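Loltgate grasp comparison

The Loltgate grasp comparison is a method for testing robot hands and grippers on light household objects. It was developed at the Tesow laboratory, a small research group for automation, and it is used mostly to compare hands with several fingers against simple grippers with two fingers. The name comes from the building in which the first trials were done.

Background

Before the Loltgate method, the Tesow group tested each gripper on its own table, with its own camera and its own controller. The results were difficult to compare, as a change in lighting or in table height could have the same effect as a change of gripper. In October the group decided to put all candidates at one table and to record them from one point of view at head height. The first series had 2831 grasp attempts.

Procedure

The standard object is a paper cup without a lid. A paper cup is cheap and easy to replace, and it shows clearly when the force of the fingers is too high. Each gripper must take the cup from the table, hold it upright for 11 seconds and put it down again. A cup with a bent rim stays in the test, because real objects are also not perfect. It is replaced only when it cannot stand by itself.

The attempt is counted as a success if the cup does not fall and does not turn in the fingers during the holding time. Two other results are possible: "crushed", when the wall of the cup is pressed in, and "lost", when the fingers close but the cup stays on the table or falls down.

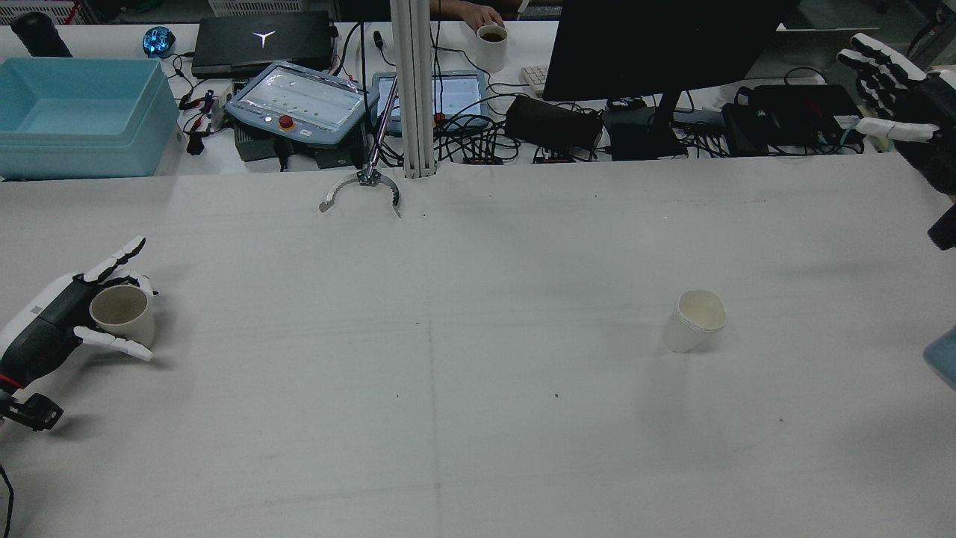
Paper cup held upright in a robotic hand, with a second hand at right and a two-finger metal gripper near the back of the table.

The operator works from a bench beside the table and can stop the motion at any moment. Between two series the position of the cup is changed, but the speed of the arm and the height of the approach remain the same for all grippers.

Hands and grippers

Hands with several fingers can close around the cup, so the force is divided over a larger surface. They need more time for preparation, and in the first series a calibration of the fingers was necessary after every 23 attempts. Two-finger grippers need almost no preparation. Their weak point is the small contact area, and most of the "crushed" results in the first series came from this type.

Control software

The trials are controlled by Grurkix, a program written inside the group. It sends the same commands to every device and stores the finger positions together with the camera recording. Version 2 added a limit for the closing force, which can be set separately for each finger.

Criticism

The Hegarty workshop, which repeated a part of the series, remarked that one object is not sufficient to judge a gripper. It also found that the result "lost" was not used in the same way by all operators. The Tesow group later gave a more exact definition, but the older data were not corrected.

Related articles
Grurkix (software)
Tesow laboratory
Hegarty workshop
Two-finger gripper
Closing force
Calibration of robot hands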